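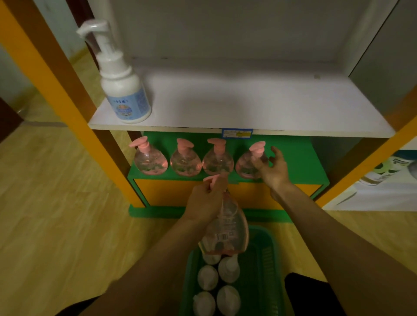
4.2 What stayed with the shelf staff

Before the change, a shift at the Prakska store began in the stockroom. Staff opened cartons, sorted the goods by aisle, loaded a trolley and pushed it out to the shelves. Since February the first three of these steps have been done by the Turex sorting line, and the trolleys are moved by two Skakus carriers that run between the stockroom and the ends of the aisles. The line handles up to 1,000 items on a normal morning. What it doesn't do is put anything on a shelf. That last step is still hand work, and it now takes up most of the shift.

Household and personal care goods show the difference well. Soap, shampoo and similar lines come in rounded bottles with pumps, and the store wants the pumps facing the same way along a row. Figure 3 shows hand soap being handled at a shelf: four pink bottles stand in a row on a green stand with their pumps turned to the left, a fifth is held by the neck, and the white foaming soap is in a basket on the floor. The upper shelf has one white bottle at its left end and is otherwise empty. Work at this height is done low down, with the basket close to the worker's legs.

We asked staff to describe the parts of this task they thought about while doing it. Turning the pump came up most often. Sorcha Costello, who had worked the aisle for 7 years, said she no longer looked at the nozzle and felt for it with her thumb. Others set the bottle down first and turned it afterwards with the free hand. Neither way was taught. The written instructions from Carroll, the firm that runs the store, say only that goods should be "faced", and new starters learned what this meant by watching.

Choosing what to put where also stayed with staff. The sorting line sends goods to the correct aisle, but inside the aisle it has no record of which stand is full or which product has been moved to make room for an offer. Peadar Foley, the morning supervisor, kept a paper list of these moves in his pocket and read it out at the start of the shift. The list was meant to end when the carriers arrived. It was still in use at our last visit on 27th June.

4.3 Pace and breaks

The carriers changed the timing of the day more than the tasks themselves. In the old arrangement a worker who finished a trolley walked back to the stockroom for the next one. Staff had not counted this walk as a break, but several spoke of it that way once it had gone. With a carrier already waiting at the end of the aisle, there was no clear point at which to stop, straighten up or have a word with someone.

Kneeling and crouching were the main complaint. Over the observed shifts we logged 719 separate periods of work at or below knee height. We have no matching log from before the change, so we can't say by how much this rose, and the staff's own accounts differ. Lorcan Fahy thought he was on his knees far more of the day. Bernadette Ó Ceallaigh, who worked the same hours, said it was much the same but came in longer stretches - an hour of low shelves, then an hour of high ones.

Two small changes were made during the study, both at the request of staff. The carriers were set to wait in the stockroom until called with a button at the aisle end, which gave back some control over when the next load came. Loads for the lowest shelves were also capped at 200 items and mixed with goods for the upper ones. The second change needed a new sorting rule on the Turex line and took several weeks to bring in. Staff rated the button as the more useful of the two.

Not everyone wished for the old way back. Peadar Nic Aodha had spent most of his shifts opening cartons and was glad to be rid of it, mainly for the sake of his hands. He did say that he now knew less about what was coming in, and found out about a new product when he picked it up at the shelf. We return to this point in Section 5, where we look at how stock knowledge was shared between the stockroom and the shop floor.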